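The Long, Happy Life of the Cardboard Box

Walk through the back streets of Hosden before seven in the morning and you'll hear the town's main industry before you see it: a low, steady thump coming through the brick, like somebody beating a very large rug. It's the corrugator at Miden, and it has been running most mornings for 70 years.

I went to Hosden to find out how a box gets made. I stayed three days longer than I needed to, and I've been picking up boxes and peering at their edges ever since (try it, the wavy part is called the flute, and once you know the different sizes you can't stop checking).

The basic idea is wonderfully simple. Take a sheet of paper, soften it with steam, press it between toothed rollers so it comes out in waves, then glue a flat sheet to either side. Each wave becomes a tiny arch. Arches are strong, as any bridge builder will tell you, and a whole row of them makes something you can stand on.

What surprised me was the glue. I'd pictured something nasty in a drum. It's starch! Mostly corn starch and water, cooked up on site, and the whole building smells a little like breakfast cereal. By noon I was starving.

The paper arrives in rolls taller than I am, and the line takes it in at one end and sends out stiff, warm board at the other. Miden's newer line can turn out 300 yards of it in the time it took me to drink a bad cup of coffee from the machine in the hall. From there the sheets go to the die cutters, where the real cleverness lives. Every flap, slot and fold has been worked out by someone who has thought hard about how a person opens things.

Designers at Miden keep a wall of failures, and I loved it. There's a pear carton that collapsed in damp weather, a lamp box that needed three hands to close, and a beautiful eight-sided hat box that cost more than the hat.

My favorites are the humblest of the lot, the shallow open trays. They have no lid and barely any sides, and they turn up everywhere once you look: under seedlings, on bakery counters, in the bottom drawer of every desk I've ever had.

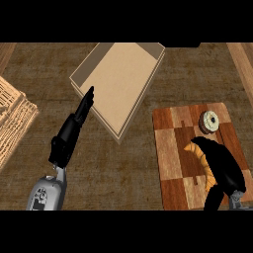

A shallow tray with low walls and no lid, one of the simplest shapes in cardboard.

The growers of Tratmont, up the valley, get through 3000 trays in a good July, nearly all of them for peaches. They're fussy customers. A wall that's too high hides the fruit, and one that's too low lets it roll. They like theirs plain, too, with no printing, and after the season the trays go home with whoever wants them. I saw them holding kittens, mail, and one very large collection of door hinges.

The rest go back to be pulped. At Boonchu, the mill across the river, bales of old board are dropped into what looks like a giant blender and stirred into gray porridge. The staples sink, the tape floats off, and the fibers get rolled flat and sent back to Hosden to be made into waves again.

I brought one tray home with me. It's on the kitchen windowsill with tomato plants in it, and there's a soft spot in one corner where I overwatered.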